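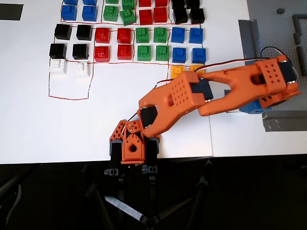
Firnell Lap Timer: club review

Last updated: 20 May 2024

Our kart club has run the Firnell timer since September, alongside the old Pulia loop. It costs $205 with one transponder and a wall charger.
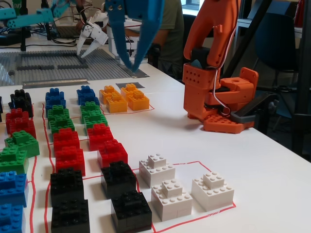

Setup took one evening. The transponder clips to the seat strut and holds a charge for three race days. The display is easy to read in full sun, but the buttons are too small for gloves.
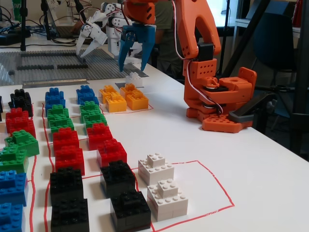
Range is fine on our track — the Prellutow unit we tried before missed laps on the outside line. Extra transponders are $95 each, and that adds up for a family with two drivers. The software only exports 10 sessions at a time.
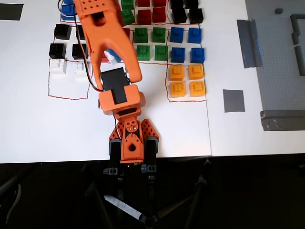

I'd buy it again for practice days. For race scoring we still use the loop.

Related reviews
Ertürk rib protector
Pulia tire gauge
Prellutow kart stand

We use cookies to keep this site working. Accept / Settings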